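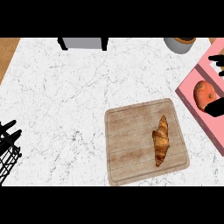
# Kedus counter cell: setup and upkeep

Notes and config for the simulated two-arm cell we run under the project name Kedus. The cell is a marble counter with two grippers, and it is rendered, so "repair" below means fixing config and scene files.

## Setup

1. Unpack the Moges scene pack into `assets/`.
2. Run `make cell` and wait for the physics check to pass.
3. Load `counter_default`. The cutting board with the croissant and the pink divided tray with the fruit should both be on the counter.
4. Home both arms before the first episode.

Board and tray angles are randomized at reset. Don't straighten them by hand — the seed file will no longer match.

## Upkeep

- Restart the simulator every 700 episodes. Memory use climbs after that.
- Rebuild the collision meshes after any change to the tray. The divider is a separate mesh and is easy to miss.
- The wire basket uses a simplified collision hull. Fingers can pass into the mesh pattern if the hull is turned off.

## Known problems

- Right gripper drifts open after long runs. Reload `grip_right.yaml`.
- Gripper fingers render flat black. Material fix is pending in Plustedberg, our render branch.
- Logs are cut at 4,000 lines.

Last checked October 30, 2026.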